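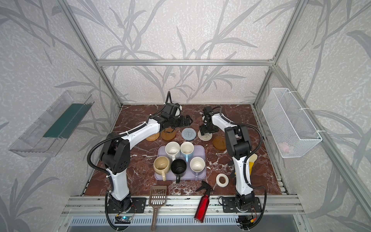
4. Recording demonstrations

This section covers collecting a set of demonstrations for one task on the Rudberg two-arm cell. Complete section 3 (homing and camera check) first. The steps use the mug and coaster task as the model. Other tabletop tasks follow the same order.

4.1 Before you start

1. Open the task sheet and read the start state and the end state. For the mug task, the start state is mugs on the tray and coasters spread out behind it. The end state is one mug standing on each coaster.

2. Set out the objects by hand. Keep both arms in hold mode while your hands are inside the enclosure.

3. Lay the coasters between the arms in a loose row. Do not line them up. Vary the order of the materials (woven, knitted, translucent) from one episode to the next.

4. Turn the mug handles in different directions. At least one handle should point toward the front of the cell.

5. Add distractors from the list on the task sheet. Tape, a spray bottle or a slotted scoop are all suitable. They may lie across the front rail but must not touch an arm base.

CAUTION: Check the cables of both arms before each session. A cable sleeve may pass over a coaster, but it must not be caught under a mug or the tray.

4.2 Recording an episode

1. Enter the task name and your operator name in the Hevwood recorder. Use the same spelling every time.

2. Bring both grippers to a position near the back of the table and open them.

3. Press Record and wait for the tone. Movement before the tone is not saved.

4. Move one mug at a time. Use the left arm for the left half of the row and the right arm for the right half. For the middle coaster either arm is allowed – alternate between episodes.

5. Release the mug, raise the gripper clear of the rim, then go to the next one.

6. When the end state is reached, hold still for a moment and press Stop. An episode longer than 60 seconds is flagged for review.

NOTE: If a mug slips and you can recover it with the grippers, keep recording and mark the episode "recovery". If you have to reach in, press Discard and put the arms in hold mode first.

4.3 How many to collect

A full set for one task is 580 accepted episodes, of which 165 should include distractors. Change the wall covering only between sets.

4.4 Saving the set

1. Select Close Set. The recorder lists any episode with a missing camera stream.

2. Delete the listed episodes and record replacements.

3. Copy the set to the Jadport drive. Do not rename the folders.

Section revised 19/11/2019, Unai Marín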